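The Return of the Bread Box
A once-ordinary kitchen container is finding its place on the counter again

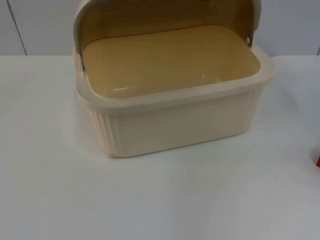

A cream-colored plastic bread box with its roll-top lid open. The base is shallow and wide, with rounded inner corners.

For much of the last century, the bread box was among the least remarkable objects in the household. It stood near the stove or beside the toaster, it was opened several times a day, and it was replaced only when a hinge gave way. Its decline came gradually. Sliced loaves arrived in their own bags, counters filled with appliances, and many families began to keep bread on top of the refrigerator or inside it.

The Pelletier Museum of Household Life has devoted its current exhibition, "Daily Bread," to the history of this container. The museum holds 3,626 objects related to the preparation and storage of food. Of these, 529 were made for bread: crocks, tins, drawers with sliding metal covers, linen bags, and boxes in enamel, wood and plastic. Most came to the museum from private kitchens in the surrounding county, often with crumbs still in the seams.

The exhibition occupies two galleries. The first is concerned with material. Tin boxes kept mice out but dented easily and rusted at the corners. Wooden boxes were handsome and heavy, and they held on to odors. Molded plastic offered makers a freedom that sheet metal had not. A floor and four walls could be formed in a single piece with rounded corners, leaving no joint in which flour or mold could settle. A rim could be widened into a lip. Grooves could be added to the side of a base at little extra expense.

The second gallery is given over to lids. Visitors may be surprised by how much attention manufacturers paid to this one part. A lift-off lid must be set down somewhere, and in a narrow kitchen there is seldom anywhere to set it. A drop-front door needs clear counter before it. The roll-top turns on a pin at each side and swings up and back over the box, so that the front of the counter stays free while a loaf is taken out. It does require height, and households with low cabinets have long complained of it.

Among the firms represented is Beltik, a regional molder whose order books were given to the museum with the contents of its pattern room. The books record a first run of 2,000 roll-top boxes, sold through hardware stores in the town of Gillus and by mail. Cream was the standard color. Correspondence preserved with the orders shows that buyers wrote mainly about size. They wished to know whether a round country loaf would fit beside a sandwich loaf, and whether the lid would clear both.

Interest in such boxes has returned with the habit of baking at home. A crusty loaf sealed in a plastic bag softens quickly, and one left in the open air dries out. A closed box that is not airtight offers a middle course - the crust keeps some of its character, and the crumb remains fit to eat for a few days. In damp weather the period is shorter, and bread intended for later in the week is better sliced and frozen.

Care is simple. The museum's conservation department recommends that a plastic box be emptied weekly, wiped with warm water and a little dish soap, and left open until fully dry. Scouring pads dull a glossy surface and should be avoided. The pivots collect crumbs and may be cleared with a soft, dry brush. Any loaf that shows mold should be discarded whole, and the box washed before another is put in.

"Daily Bread" remains on view through August. A smaller version will then travel to the Pruluseo Arts Center, where it will be shown with a group of butter dishes and cake carriers from the same collection.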